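Gripper trials in the simulated living room – gallery

This page collects notes from our comparison of two gripper models for a two-armed robot. The first set is called Runis and the second one Talmont. Both were tested only in simulation, because we wanted to decide which one to order before spending money on hardware. The work started last June and was done in the evenings, so please do not expect a laboratory report.

The task was always the same: drive up to a piece of furniture, bring both hands to the front of it, and take hold of a small object on the top. We made 158 attempts in total. The first 100 were with the simple controller that came with the simulator, and the rest with our own one, which we named Zelta. I changed only one thing at a time, as far as it was possible.

Most of the time went to the approach. When the body stops too far away, the arms must stretch and the wrists lose their freedom to turn. When it stops too near, the elbows have no place to go. After many tries we settled on a stopping distance which was good for the cabinet and acceptable for the other furniture.

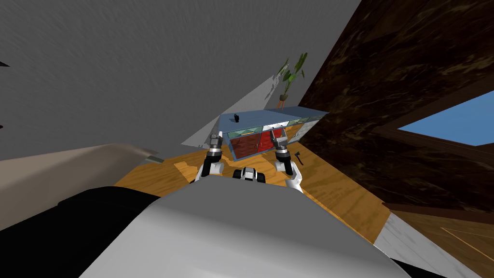
Both grippers at the front of the sideboard, seen from the robot's side. The plant and the small black figure are on the top.

The plant made more trouble than I expected. Its leaves are wide, and the planner treated each leaf as a solid wall. With the simple controller the arm often refused to move at all. In Zelta we gave the leaves a softer penalty, and after that the planner found a path in almost 8 seconds. This is still slow, but one can work with it.

About the grippers themselves. Runis closes faster and is easier to tune, but it is not patient with small errors in position. Talmont is slower and it needs more room in front of the object, and in exchange it forgives an error of 6 millimeters without dropping anything. For thin objects I would choose Talmont. For boxes and door edges I did not find a difference that I could defend.

The view from the robot is also worth a note. We tried a level camera and a strongly tilted one. The tilted picture is tiring for a person to watch, but the controller did not care, provided that the camera angle was written correctly in the settings file. I had it wrong for the first two evenings, and those runs are not counted.

The next gallery will be about the kitchen room, with the same two grippers and a heavier load.

Recent galleries
Leitão arm: first joint tests
Wrist cameras, level and tilted
Zelta controller: settings we kept
Cable routing on the old test bench

Contact | Copyright 2025 | Back to top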